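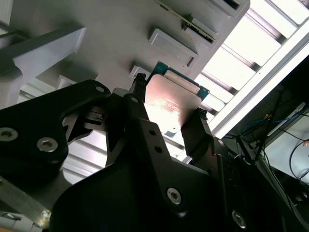 Chapter 7
Fitting and Removing Circuit Modules

7.1 Scope of the chapter

Most electronic equipment in commercial use is assembled from modules that can be taken out and replaced without solder. A module in this sense is a circuit board, with or without a metal cover, that joins the rest of the equipment through an edge connector, a socket or a short cable. Chapter 6 dealt with the connectors themselves. The present chapter deals with handling: how a module is held, lined up, seated, secured and withdrawn.

The methods given apply to bench work and to work inside a rack. Sections 7.2 to 7.4 cover bare boards and memory strips. Sections 7.5 and 7.6 cover modules with metal plates, which are heavier and hide part of the board from view. Section 7.7 sets out the inspection routine used in the Pernby exercises at the end of the chapter.

7.2 Terms used

Seating: the movement that brings the contacts of a module to their final position in the socket.

Edge contacts: the row of flat metal pads along one side of a board. They are often plated with gold and should not be touched.

Cover plate: a flat metal part fixed over a board to spread heat, to screen the circuit or to carry a printed label.

Insertion angle: the angle between the board and the socket at the start of seating. Some sockets take the board upright; others take it at a slant and require it to be pressed flat afterwards.

7.3 Holding a module

A module is held by two opposite edges. Pressure on the face of a board bends it and may crack soldered joints, and the damage is seldom visible. Where a cover plate is fitted, the grip may be taken on the edges of the plate, provided that the plate is fastened at both ends.

In the Sandell trials (Lindqvist and Liew), 154 modules were each fitted and removed 30 times. Faults were most frequent in boards gripped at one corner. The results are tabulated in Section 7.6 and should be read together with Exercise 4.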